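Ticket: print dialog shows wrong paper size after Osar update
Opened by Noemi Bellini, July
Status: solved
13 comments

Hi all! Loving the new Osar release – the layout view is so much quicker – but every newsletter I send to the Fajardo printer comes out shrunk, with a fat margin on the right. I've restarted both machines and reinstalled the driver. Page 5 of our current draft is the one I keep testing with.

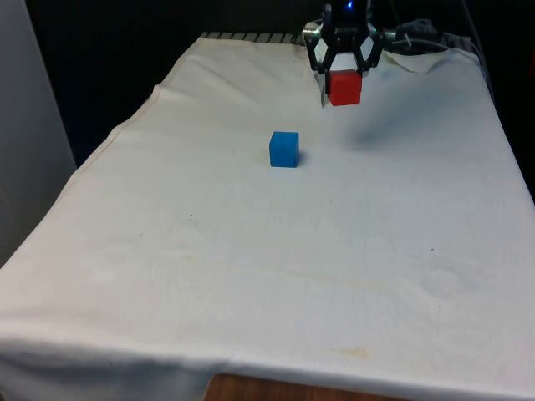
Red cube and blue cube on the white cloth.

Progress! Exporting to PDF first gives the correct size, so the file is fine. The trouble only starts when I print straight from Osar. Logs are attached, and I'm happy to try anything!

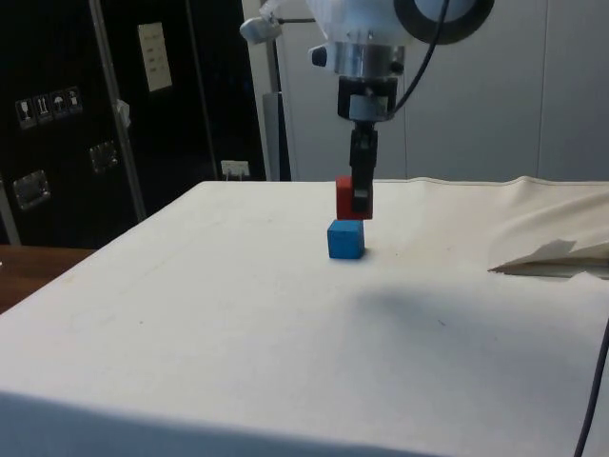 Amrit Li wrote that the update resets the default paper to A4, and that switching it back to Letter under Page Setup should fix the scaling.

Yes!! Changed it, printed 2 copies, both full width. Thank you so much – closing this.

9 people found this helpful
Contact Wendirstead Support | Back to top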